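Softener buildup on cotton waffle towels - does a vinegar rinse do anything?
Posted by Shona Tosh, March
14 replies | 3 shares

My gray towels have stopped absorbing. A drop of water sits on the surface for several seconds before it soaks in. Washed at the warm setting, spun at 900, liquid softener in every load for two years. I would like to strip them without fading the color.

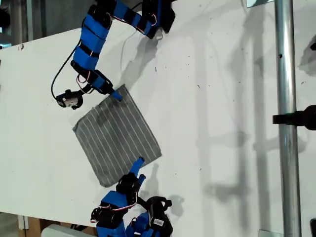
Water here is hard. The machine is a Baird front loader and the drawer is clean.

gevo_drum
Stop the softener first. It leaves a fatty film on the fiber, and the film repels water. Then run two hot washes with a full dose of powder and nothing else.

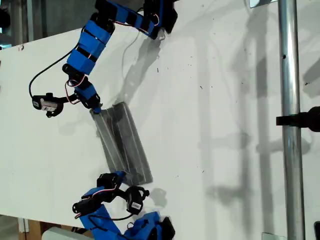
Vinegar is optional. I use half a cup in the rinse.

skaltuvik
Disagree on vinegar. It helps with mineral scale and does very little to softener film. Repeated use is also hard on some rubber door seals. Washing soda in the main wash is the better choice for hard water.
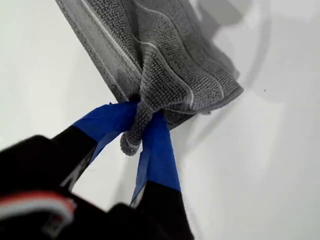 Spin speed matters too. At 700 the towels come out heavier and dry stiff on a rack.

gevo_drum
Ten years of vinegar on the same seal, no leaks. Diluted in a full rinse it is weak - the dose matters more than the substance.

skaltuvik
One seal is one seal. Check your manual.
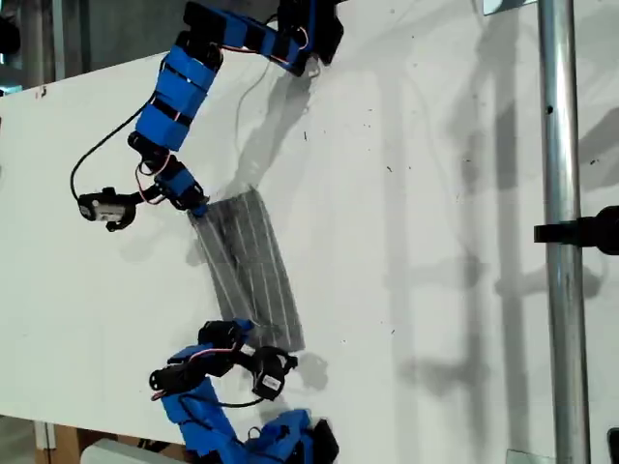
1 min read

Shona Tosh
Update after two hot washes with powder and washing soda, no vinegar. The drop now soaks in at once on the face of the towel, more slowly at the hem. The color has not changed that I can see. I will do a third wash and leave the softener out.

sutavell
The hem is several layers and tightly stitched, so it will lag. Don't fold it when you test.

2197 views | 4 likes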